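Equipment planning, December
Entered by Lina Harb

Purpose: to settle the gripper line of next year's budget before the request goes to purchasing.

Quotations on hand
Polley: 2950 per gripper, fingers included, delivery in 12 weeks.
Ravach: price not yet received. Their sales desk has been asked twice.
Daher: spare finger sets only, 100 per set. Minimum order to be confirmed.

The Polley figure excludes the adapter plate. The shop can make the plate if drawings arrive with the order.

Requirements
1. The gripper must hold thin, bundled items as well as rigid ones. The tulips and the ribbed vase remain the reference task for this requirement, with the bunch held by the stems.

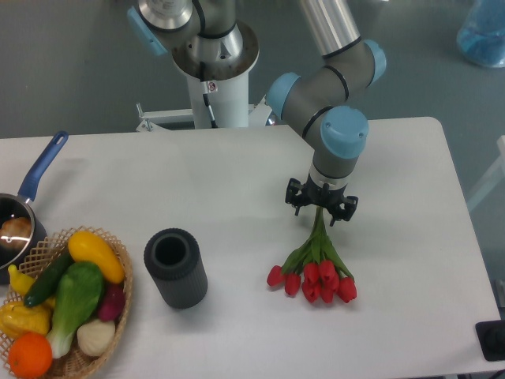

2. Fingers must be replaceable at the bench without removing the gripper from the tool flange.
3. Cable length must suit the pedestal mount. Measure before ordering.

Open items
The Prendik project has asked to share the cost of one unit. Written agreement is needed before the line is split. Account 19 is to be charged until then.

Ravach to be dropped if no price is received by the time the request is signed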